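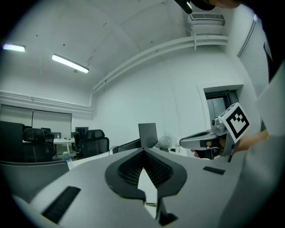
Abimbola Onyeka pregunta, en el margen del borrador anterior, si el taller de encuadernación de Leiva va a seguir abierto por las tardes o si la ampliación de horario era solo para el primer semestre. Sigue abierto, y con más gente que nunca. Empiezo por ahí porque es la mejor noticia del periodo y porque la ampliación salió entera de vuestra ayuda.

Desde septiembre abrimos también de cuatro a ocho, y el grupo de tarde se llenó enseguida: 20 plazas, todas ocupadas, con lista de espera. Por la mañana siguen viniendo sobre todo jubilados del barrio; por la tarde, gente que sale de trabajar y llega con un libro de recetas deshecho bajo el brazo, o con los cuadernos de la abuela, o con una Biblia familiar a la que le falta medio lomo. ¡Es una maravilla ver esas mesas!

Restauración del fondo local

De los registros parroquiales cedidos en depósito hemos terminado 11. El más difícil fue un libro de bautismos con la costura original rota en casi toda su longitud. Hannelore Seidel propuso conservar los nervios antiguos y coser encima con hilo de lino sin blanquear, y el resultado abre plano, sin forzar el papel (lo probamos con el cuaderno central, que era el que más nos preocupaba). Quedan pendientes tres volúmenes con tinta ferrogálica muy agresiva. Con esos vamos despacio: hemos pedido presupuesto de papel japonés más fino y no queremos tocarlos hasta tenerlo en casa.

Las cajas de conservación las hacemos ya aquí, a medida, con cartón libre de ácido. Ivan Vasylenko preparó una plantilla de corte que nos ahorra muchísimo material, y los recortes sirven para las tapas de los cuadernos de prácticas.

Cursos

Se han impartido dos cursos completos, uno de costura copta y otro de papeles al engrudo. El segundo era una apuesta un poco loca y ha sido el favorito. Los papeles que salieron están forrando ahora las guardas de media biblioteca escolar, con unos azules y unos ocres preciosos. Para primavera queremos repetirlo y añadir uno de dorado, aunque el pan de oro ha subido y habrá que ajustar la matrícula o empezar con película.

Intercambio con Vurnby

Britta Ruppert pasó una temporada con nosotros enseñando el plegado de pergamino tal como se hace en Vurnby. Dejó notas muy detalladas, que estamos traduciendo y que os mandaremos con el informe final. La visita de vuelta está hablada pero todavía sin fecha; depende de los billetes y de que el taller de allí termine su mudanza.

Gastos y cambios

La prensa de percusión costó menos de lo previsto. Con vuestro permiso, nos gustaría destinar la diferencia a una segunda cizalla, pues la actual hace cola a diario. Hubo retraso en la entrega de la piel de cabra, ya resuelto, y las facturas van en la carpeta compartida, ordenadas por partida. La única que falta es la de los hilos: está reclamada y la subiremos en cuanto llegue.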